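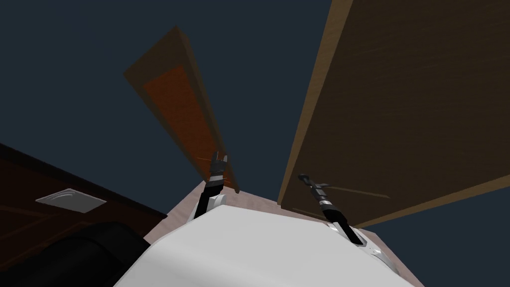 Visit to the Zirnden open day

Last updated: August

I spent a Saturday at Zirnden's open day to look at Atik, their simulation package for two-armed robots. We have been weighing it up at work against carrying on with test rigs, and the sales pages don't say much about what it's like to use. Zirnden takes up one floor above a tile showroom. Parking is at the rear and it fills early.

The day was split into a talk, a demonstration and an hour at the workstations. Gijs Van Leeuwen ran the demonstration. He works on the room library, so most of what he showed was household interiors with doors and furniture in them. Visitors could sit at any of 9 workstations and load whatever they liked.

What you get

Atik comes as a licence for the simulator, a set of robot models and a library of 3,081 rooms. The robot model I used has a white, rounded body and two arms with dark grippers. There was a scene already open at my desk, with the view set low against the body and looking up. Both arms were raised toward a pair of big tilted wooden panels, the left gripper very close to the bottom edge of the narrower one. I left the view where it was for a while because it's a useful angle for checking clearance at the fingers. From the usual overhead view the arms hide a lot of that.

Materials are decent without being fancy. Wood grain shows up on the panels and the body has a bit of gloss to it. The background was a flat dark slate blue with no fixtures or detail. Gijs said plain surroundings keep the load down and customers can dress the rooms themselves if they need to.

Using it

You can drive each arm separately or link them. Linked mode took me a few tries. The manual has a short section on it, but the key shortcuts in the manual were from the previous version and two people near me had the same trouble. Staff were quick to help.

Resetting a scene takes almost 3 seconds, and you do it a lot. Saving a run is one click. Exporting it is slower and the file names are long strings with no date in them, so you would want to sort out your own system early on.

I asked about bringing in our own furniture models. It can be done, but each one has to go through a converter called Nirden, sold separately. The desk at the back had it set up and I watched a cupboard go through. The hinges had to be defined by hand.

Price and support

There are 2 licence levels. The lower one leaves out linked arms, so it wouldn't suit us. Support is by email in business hours, and training is handled by Zawadzka, an outside firm that will come to your site. Zirnden would only give prices by written quote.

Other notes

Lunch was sandwiches and there was a vegetarian tray. The talk ran over and the question time was cut short. A trial licence is available if you leave your details at the front desk, and I've put our name down for one. I'll test the converter on the pantry doors first.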